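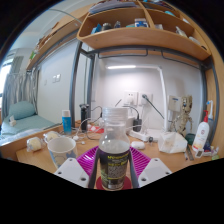
Desk lunch and getting tired after it, what do you do?

Board: Working from home > Daily routine

doina_d
I translate manuals from home, and since March I have a problem with my lunch. I eat at my desk, it takes maybe ten minutes, and then at 2 in the afternoon my head is full of cotton. I read the same sentence four times. Before, in the office, I went with colleagues to the canteen and I did not have this problem, or I did not notice it.

My usual lunch is two rolls, some cheese, sometimes soup in a mug, and water. I don't think it is too much food. My husband says it is the bread. My sister says it is the screen. I would like to hear from people who had the same thing and changed something, and please write what you changed exactly, because "eat healthy" does not help me.

Swai_runner
It's the bread. Sorry, your husband wins. I cut white rolls from lunch and the 2 o'clock wall went away inside a week.

fatos.n
I do not agree with the bread theory. I ate bread at lunch all my life and I am 40 years in this world without falling asleep on a table. What do you drink in the morning? If you have coffee at 8 and then nothing, you are simply thirsty by lunch, and after it you feel heavy.

doina_d
Fatos, I have coffee at 8, then another one at 10, and water when I remember it. So you may have a point, I am a little ashamed to write it.

My desk is small and it has a shelf above it, so everything I need stands very near, and this is maybe also part of the problem. I never have to get up.
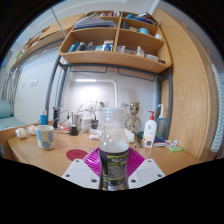

Bottle and mug, both within reach, under the shelf.

vanderleia_c
Hello Doina! I had exactly this when I started to work at home, and for me the answer was in your last sentence, that you never get up. I put my kettle and my glass in the kitchen (on purpose, it is annoying the first days!) and now I must walk each time I want a drink. After lunch I also go down the stairs and up again, even if it rains. I still eat rolls, by the way, so I can't support the husband.

Swai_runner
Walking after you eat is good, sure. But I did walk, every day, for 3 months, and I was still a zombie until I changed the food. People are different.

vanderleia_c
Then we agree that people are different, and "it's the bread" is maybe too short an answer :)

CamMacR
Two questions for the OP. How do you sleep, and do you work right up to the moment you eat? I used to skip breakfast, work straight through to 1, and eat very fast. Splitting it helped me: half of lunch at 11:30, the other half at 1:30. My wife finds it ridiculous but she doesn't have to proofread contracts after it.

doina_d
Cameron, I sleep well, seven hours. But yes, I work until the last minute and then I eat with one hand on the mouse. I did not think about dividing the meal. I can try this, the rolls are wrapped separately anyway.

fatos.n
Half a lunch is not a lunch. In my opinion you should sit at another table, with a plate, and close the computer. The food is the same but you rest.

CamMacR
Fatos, some of us have deadlines.

fatos.n
Everybody has deadlines. Twenty minutes will not destroy them.

doina_d
Please don't fight over my rolls. My plan for the next 2 weeks: a glass of water with each coffee, lunch in the kitchen with a plate, and the stairs once after it. If I am still sleepy I try the divided lunch, and the bread goes last because I like it. I will write here how it went.

Swai_runner
Bread should go first, but good luck. Change one thing at a time or you won't know which one did it.

doina_d
This is true. Then I begin with the kitchen table.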